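I caught Aranka Major on the phone while she was still eating lunch, and she talked straight through it. She has been mending toys in Gisthorpe for years (mostly bears, lately a lot of bunnies) and I wanted to know how a person gets into that!

"My aunt's sewing box," she said. "I opened it and never really closed it again." 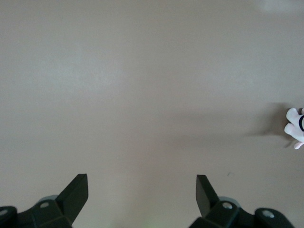 What's the most common repair she gets?

Split seams, usually under an arm or along the neck. "Kids carry them by one limb," she told me, "so that's where the thread goes first."

Her waiting list runs into July – she takes two toys at a time and won't be rushed. She keeps a notebook of every job, and the latest entry is number 1493, a lamb from Ustbridge with no stuffing left in its legs.
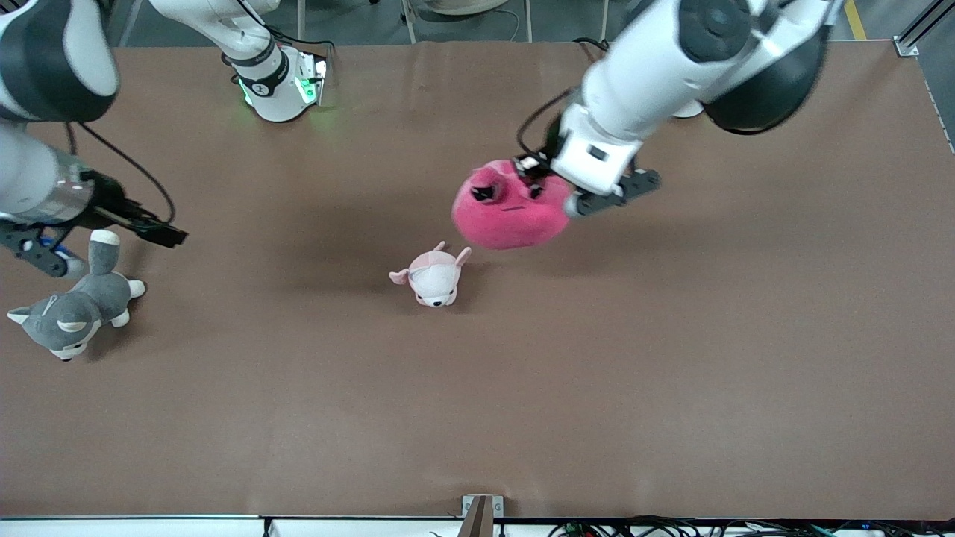
Washing is the thing she gets asked about most, and she has opinions. Cool water, mild soap, a towel, and then patience. I asked about color, and she said a strong pink like the one on that big round plush should always get a bath of its own, well away from anything white, like the patches on the husky's gray fur. "I learned that on a polar bear," she said, and then she had to go, the kettle was screaming.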